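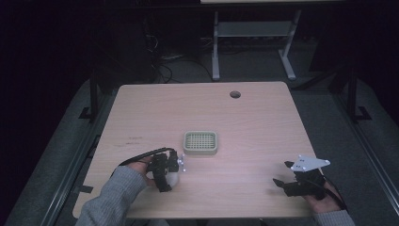 Bench Tips From the Tridell Open Day

Tridell opened its Flasorgate workshop to the public on a Sunday in September. The main demonstration was hand-held gripper work on small household items: cups, trays, lids, sponges. An operator holds one gripper in each hand and does the task at a table, and the recorded motion is used later to program an arm. Most of what the staff do to keep that work repeatable applies to any kitchen counter or hobby bench. Notes follow, grouped by subject.

Table and Work Area

Clear the table down to the items for the current task. The cup demonstration used one cup and one small perforated tray. Everything else stayed on a side shelf until called for.

Put the tray or rack on the table before picking up the first item. Leave space between it and the table edge for the heel of the hand.

Grommet holes in a desk top will catch small feet and round bases. Work in front of the hole or fit a cap. Caps are sold by diameter, so measure the hole and not the old cap.

Marker on pale wood: wipe with isopropyl alcohol on a white cloth, working from the outside of the mark inward. Test under the table edge first. On an oiled or waxed top, alcohol will dull the finish and the spot will need to be re-oiled. Old marks in open grain may only fade.

Cables

A tool cable should leave the hand on the outside, away from the other tool. With two corded tools, run one cable left and one right.

Leave one slack loop at the wrist. Too short and the cable pulls the tool off line at full reach. Too long and it sweeps the table.

Power strips on carpet collect lint in unused outlets. Unplug and vacuum them when the floor is done. Tridell mounts new ones under the table frame with two screws and has not finished the older stations.

Handling Cups and Small Containers

Grip a thin cup low, near the base, where the wall is stiffest. Gripping at the rim turns it oval and it will not sit flat when released.

Lower until the base touches, pause, then open. Opening early gives a drop of a few millimeters, enough to tip a light cup on a mesh floor.

For drying, a perforated tray beats a solid one at any size. Set cups upside down with a gap between them. Empty the surface underneath and wipe it, or the tray stands in its own water.

The session log on the wall showed 2,582 cup placements for the month. The target is 3,000. Staff change operators every 16 placements, after finding that release height drifts when one person goes longer. The same drift shows up in long runs of canning or jar filling at home. Stop and reset.

Rubber Pads and Grip Faces

Pads were the subject of the second talk, and the part with the most use for anyone who owns clamps, tongs, jar openers or a reacher.

Inspect the inner edge first. It meets the work at an angle and wears before the flat face does. Look for chips, crumbs and light specks in the rubber.

Compare both sides. Pads on the same tool seldom wear evenly. Replace them as a pair anyway; a new pad facing an old one will push the item off center.

Trim a hanging piece with a sharp blade. Pulling it will take good rubber along.

Check the screws that hold each pad. Tighten by hand only. In plastic bodies with brass threaded inserts, too much force spins the insert in its seat, and the part then has to be replaced or the insert reset with a soldering iron.

Clean rubber faces with dish soap and lukewarm water, then dry with a lint-free cloth. Keep cooking oil and furniture polish off them.

Tridell quoted up to 4,000 cycles for a pad on smooth plastic, and much less on unglazed ceramic or rough wood. They stock pad sheet from Lanz and cut it in house. For household tongs and clamps, the self-adhesive sheet from Plumeletti was recommended in the thinner grade. The thick grade peels at the corners.
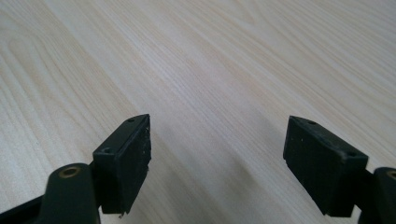
Lighting

Even light from overhead is preferred. A single lamp at one side puts the shadow of the tool over the spot where the item has to go down. Two lamps at equal height on opposite sides will do if there is no ceiling fixture.

A matte table finish helps. On gloss surfaces, lay down a sheet of plain craft paper and tape the corners.

End of Session

Return the tools with the jaws open. Pads stored pressed together take a set.

Coil cables in loose loops the size of a dinner plate and hang them. Do not wrap them around the tool body.

Brush rubber crumbs off the table before wiping. A wet cloth smears them into the grain.

Write the pad change date on masking tape and stick it inside the drawer.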